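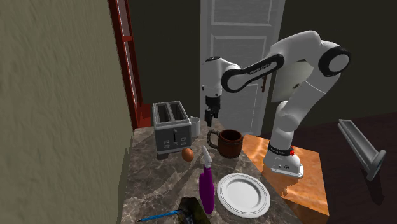 A marble-patterned kitchen counter with a toaster and a mug.

About the Saltgate School of Household Management

The Saltgate School of Household Management offers practical instruction in the running of a home. Our courses cover cooking, food storage, household budgeting, laundry and mending, and basic home safety. The school is open to adults of all ages and backgrounds, and no previous training is required for admission.

Our History

The school was founded by the Omness Trust, which had for many years run evening cooking classes in the hall on Mayrhofer Street. As demand grew, the Trust purchased the former grain office next door and fitted it out as a teaching building. The first full course began there in February with a small group of students, most of whom were setting up a home for the first time.

The Garnier Wing was added later. It holds the sewing room, the laundry and the reading room, where the school keeps its collection of 1767 cookbooks, account books and household guides. Students may borrow from the collection during term, and members of the public may consult it by appointment.

What We Teach

All students begin with the Foundation Course, which runs for one term. It deals with the planning of meals, the safe use of knives and heat, the reading of labels and bills, and the care of clothing and bedding. Those who complete it may continue to one of our longer courses:

Family Cooking
Cooking for Large Groups
Household Accounts
Textile Care and Repair

Classes are kept small, and most teaching is done at the workbench. Written work is required only in Household Accounts, where each student keeps a full set of records for a household budget over the length of the course. There is no final examination. Instructors assess each student's work during the term, and a certificate is awarded on their recommendation.

Our Students

The school enrolled 461 students in the past year, of whom 214 attended in the evening. Over 3108 people have received a certificate since the school opened. Many attend for their own benefit. Others go on to work in school kitchens, residential homes and small food businesses, and a number have returned to Saltgate as instructors.

Fees and Assistance

Fees are set each year by the Board and may be paid in full or by the month. The Omness Trust continues to support a fund for students who would otherwise be unable to attend. Requests for assistance are treated in confidence — they have no bearing on admission.

Visiting the School

Visitors are welcome at our open house on 6th December, when the teaching rooms and the Garnier Wing will be open throughout the afternoon. At other times, visits may be arranged through the school office on Mayrhofer Street. The main entrance has a ramp, and all teaching rooms are on the ground floor.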